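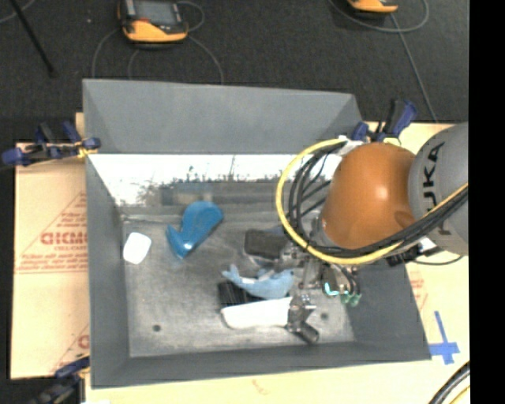

4. Installing the Pedola under-sink water filter

This section covers mounting, connection and first flush of the Pedola two-stage filter on a cold water line. For the countertop model, see section 7. Read section 3 (Tools and parts) before you start.

We use cookies to remember your language and region. Accept | Manage settings

4.1 Before you start

Check the following at the installation site:

- Cold water supply only. The filter housings are not rated for hot water.
- A working shutoff valve on the cold line under the sink. If the valve does not close fully, replace it first.
- Clear wall or cabinet side at least 17 inches high for the bracket and housings. Extra space is needed below the housings for cartridge changes.
- No risk of freezing. Do not install in an unheated garage or porch.

CAUTION: Do not connect the filter to a line with pressure above the limit printed on the rating label. If you do not know the line pressure, measure it with a gauge at an outdoor faucet while no other water is running. Fit a pressure reducing valve if needed.

4.2 Mounting the bracket

1. Hold the bracket against the cabinet side with the arrow pointing up. Mark the screw holes with a pencil.
2. Check the marks with a level.
3. Drill pilot holes. Use a depth stop on thin cabinet panels.
4. Drive the screws until the heads sit 2 mm from the surface, slide the bracket on, then tighten by hand.
5. Hang the filter head on the bracket. The port marked IN must face the supply side.

Note: On particle board, use the wide-thread screws from bag B. The screws in bag A are for solid wood and studs.

4.3 Connecting the supply

1. Close the cold water shutoff valve. Open the sink faucet to release pressure, and leave it open.
2. Place a towel and a shallow pan under the valve. Water left in the line will drain when the faucet hose is removed.
3. Disconnect the faucet hose from the valve. Thread the tee adapter onto the valve outlet, then thread the hose onto the top of the tee.
4. Cut the tubing square with a tubing cutter. Do not use scissors or side cutters. A crushed or angled end will leak at the fitting.
5. Push the tubing into the tee until it stops, then pull back gently. The tubing must not move.
6. Repeat at the IN port. Fit the locking clips on both ends.
7. Run a second length from the OUT port to the drinking faucet.

CAUTION: Do not use thread tape on push-in fittings. Use it only on the tapered threads shown in section 3.

Leave a gentle loop in each run. Tubing that is pulled tight may work loose when the housings are removed for service.

4.4 Fitting the cartridges

1. Wash your hands. Remove the plastic wrap from each cartridge.
2. Insert the sediment cartridge in the first housing and the carbon cartridge in the second. The order must not be reversed.
3. Check that the O-ring is seated in its groove. Apply a thin film of the supplied silicone grease. Petroleum jelly will damage the seal.
4. Screw each housing into the head by hand, then use the wrench for a further quarter turn at most.

4.5 First flush

1. Close the sink faucet and open the drinking faucet.
2. Open the shutoff valve slowly. Air will spit from the faucet at first.
3. Flush for up to 46 minutes. Gray or black water at the start is carbon dust.
4. Close the drinking faucet. Wipe all fittings with a dry paper towel and check each one for moisture.
5. Check again the next morning.

If a housing drips at the head, close the valve, release the pressure and reseat the O-ring. Do not tighten further under pressure.

4.6 Record

Write the month of installation on the label inside the cabinet door. Replacement intervals are listed in section 6.

Section revised in March by Yabsira Admasu, technical documentation. Changes: step 4.3.4 reworded, grease warning added.

2 shares

Related guides
Pedola cartridge replacement
Tuvuter shutoff valves: repair or replace
Measuring line pressure with the Chamoun gauge
Lustside drinking faucet: drilling the sink deck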